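Breker Saithong
October 3, 2018

4. The shared workshop build

Claims that a two-armed cell can be put together at home by anyone with a free weekend deserve some doubt. The Dratari plans promise as much. Our copy went up in the Pidance workshop and took 20 evenings, 7 of them spent on cabling alone. Both arms are bolted to the front rail and reach inward over a shared work surface, so each can get in the other's way (Figure 3).
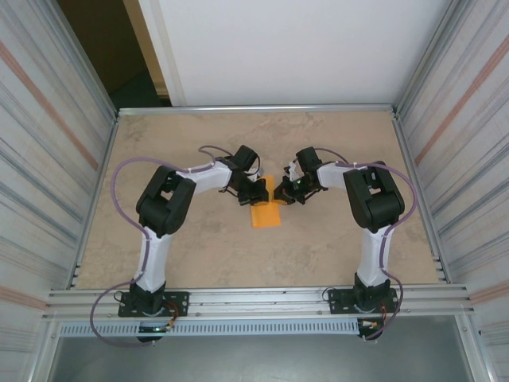 Figure 3. The two arms with their grippers close to a small orange object.

The plans treat this overlap as a strength. We are not persuaded. In 40 trials of a simple two-handed pick, 30 were completed, and we would not read much into that figure, as the same person set out the object every time. The plans also assume a clean, even surface, and give no advice on stains or scuffs. Ours has plenty of both.

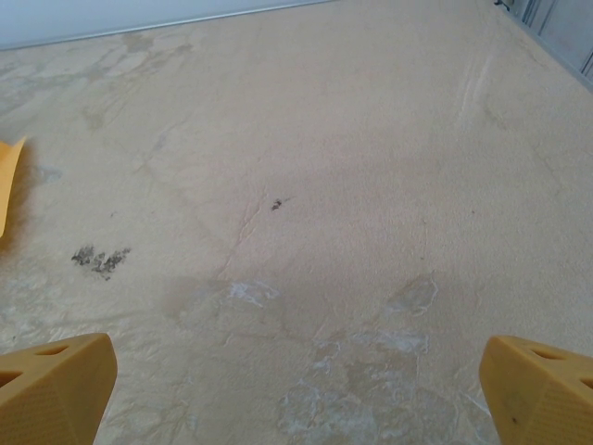
Figure 4. Marks on the work surface, with the gripper fingers open.

Whether such marks matter to a camera-guided arm is left open in the published notes. We did not test it properly either. A fair test would need a second surface and the same set of picks on each, and until someone runs one we would treat the success rates reported for home builds with caution.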